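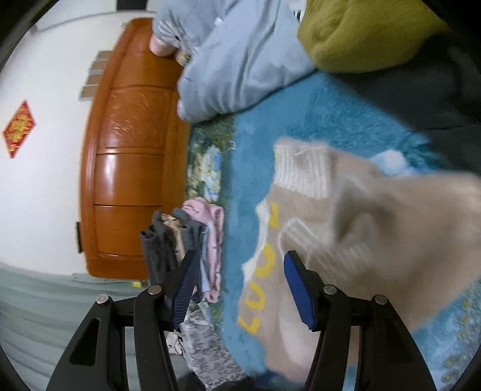

Figure 1. Beige knitted sock with a white ribbed cuff.

Fiber Loss and Cuff Recovery in Everyday Knitted Socks

Project report, textile testing module
Submitted 10 December 2025

1. Introduction

Socks are washed more often than most other knitted garments and are usually thrown away for one of two reasons: the fabric wears thin at the heel or toe, or the cuff no longer holds. Both faults have their start in the knit structure and the yarn, but both are made worse by laundering. This project looked at the laundering part only. Abrasion inside a shoe was left out because the department does not have a foot-form abrader, and hand wear trials would have taken longer than one term.

The aim was to compare three sock fabrics under the same wash and dry conditions and to record mass loss, change in cuff stretch, and surface pilling. A second aim was to see whether tumble drying or washing accounts for more of the loss.

2. Background

Most casual socks are weft knitted on a small circular machine. The leg and foot are usually plain knit, and the cuff is a rib, often with an elastic yarn laid in. Plain knit stretches mostly across its width. Rib stretches further and pulls back more strongly, and the laid-in elastic adds to this.

Short fibers that are not held firmly in the yarn work their way to the surface when the fabric rubs against itself. Some break off and leave as lint. Others tangle into pills, which stay attached if the anchor fibers are strong. Polyester blends tend to keep their pills, while pure cotton tends to shed them. A fabric with few pills has therefore not always lost less fiber, and pilling grade and mass loss should be read together.

Elastic yarn is affected by heat more than by water. Repeated drying at a high setting stiffens the elastic and reduces the force with which the cuff returns.

3. Materials

Three sock types were bought new from the same shop, all in one adult size and without terry lining.

Gellia: combed cotton with nylon and a small share of elastane, fine gauge.
Duklow: cotton and polyester blend, medium gauge, the heaviest of the three.
Bevar: carded cotton with elastane in the cuff only, medium gauge.

Patterned socks were avoided for the test set. Lettering and motifs knitted in a second color leave floats on the inside of the fabric, and these floats limit stretch and catch on other items in the drum. Detergent was a plain powder without softener. Ballast was cotton sheeting cut and hemmed to size, and brought the dry load to the same mass in every run.

4. Method

4.1 Conditioning

All specimens were left flat on a mesh rack overnight in the conditioned room before any weighing. They were weighed on a balance reading to a hundredth of a gram. Cotton takes up moisture from the air quickly, and an early trial showed that a sock carried through the corridor gained enough mass to hide the effect being measured. The balance was then moved into the conditioned room and the trial readings were discarded.

4.2 Washing and drying

Washing was done in a domestic front-loading machine, a Bangera model already installed in the laboratory. Each specimen went through 20 cycles at 40 degrees. Half of the specimens of each type were tumble dried on the high setting and half were dried flat on the rack. Socks were turned right side out before every cycle and were not paired or clipped together.

The lint filter of the dryer was emptied before each run and the lint kept in a paper envelope. Wash water was not filtered, so fiber lost in washing is known only from the change in mass.

4.3 Cuff stretch

The cuff was placed over two smooth rods, one fixed and one free to slide, and loaded with a 300 g weight. The distance between the rods was read after one minute. The weight was then removed and the distance read again after a further minute. The difference between this second reading and the original unloaded reading is called residual extension in this report.

4.4 Pilling

Pilling was graded by eye against a set of printed reference photographs, from grade 5 (no change) down to grade 1 (dense pilling). The instep was used for grading. Two observers graded separately and the lower value was kept.

5. Results

All three types lost mass. Bevar lost the most under both drying conditions and Gellia the least. In every type the tumble-dried specimens lost more than the rack-dried ones, and the gap was widest for Bevar. Loss was fastest in the first few cycles and then slowed. No specimen stopped losing mass before the end of the test.

Residual extension rose in all tumble-dried cuffs. The rack-dried cuffs of Gellia and Duklow showed no change larger than the reading error of the rods. The rack-dried Bevar cuffs showed a small increase, but one of these had a broken elastic end inside the rib and should probably have been rejected at the start.

Duklow had the poorest pilling result, with a final grade of 2 after tumble drying. Bevar was graded higher than Duklow although it lost more fiber, in line with the point made in Section 2 about weakly anchored pills.

6. Discussion

The results agree with the view that yarn preparation matters more than fabric weight. Duklow was the heaviest fabric but held its mass less well than the finer combed cotton of Gellia. Combing removes short fibers before spinning, leaving fewer to be shed later.

Drying had a clear effect on the cuffs. Heat and tumbling were not separated in this test. A run on the cool air setting would do this, and is planned for February if the machine is free.

The mass of lint in the envelopes was smaller than the difference between the tumble-dried and rack-dried groups. Lint was found on the door seal and in the exhaust hose — neither was cleaned between runs — and this may explain part of the shortfall.

7. Limits of the work

The number of specimens was small and all came from one batch per type. A domestic machine does not hold temperature as closely as a standard laboratory washer. Visual grading is subjective, and the observers disagreed by a full grade on the Duklow specimens more than once. None of the socks was worn, and perspiration and stretching on the foot were outside the test.

8. Further work

The rod apparatus should be fitted with a scale that reads to half a millimeter. A longer series would show whether mass loss levels off. Filtering the wash water through a fine mesh bag is also suggested.

Appendix A: Equipment settings

Wash program: cottons, 40 degrees, no prewash
Dryer setting: high, timed
Balance range: 2000 g
Cuff load: 300 g, one minute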